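Speaker notes, shared workshop evening, 14/04/2024
Talk: "Picking things out of a bin"
Speaker: Senan Geraghty. Slides: Marisol Cárdenas.

**Slide 1. Start**

Say who we are. Marisol did the gripper and the wiring, I did the bin and most of the code. We call the build Dostness. Ask who has worked with an arm before and skip slide 2 if most hands go up.

**Slide 2. The job**

The arm reaches into a gray bin, takes hold of one thing, lifts it out and puts it down next door. Then it does it again. We wanted mixed shapes from the start, so there are toys, a sponge block and other odds and ends in there. Don't get into the software yet.

**Slide 3. The setup**

Leave this one up while talking. Pause before going on.
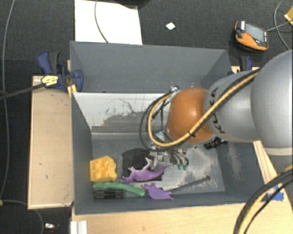
*Slides 3 to 5: 2 min read*

Points to make:

- Clamps hold the bin. Before we had them, it crept a little with each bump and the positions were off by the end of a run.
- The divider makes the front compartment smaller. Things stay within reach.
- Cables are tied to the arm. Mention the loop by the gripper. We left slack for the wrist to turn, and it does block part of the view from up here.
- The purple dinosaurs are harder than the sponge. Thin tails, odd balance.

**Slide 4. Numbers**

2000 tries in April's log. 1552 ended with the object out of the bin. 104 were stopped by hand, mostly by me. The rest were plain misses. Give the numbers slowly, people write them down.

**Slide 5. What went wrong**

Flat things near the wall. The fingers touch the wall first and the arm stops. Marisol wants longer tips, I want a bin with sloped sides. We haven't tried either.

If asked about cost: send them to Marisol, she has the sheet.

**Slide 6. Questions**

Leave ten minutes. Repeat each question into the mic. Put slide 3 back up.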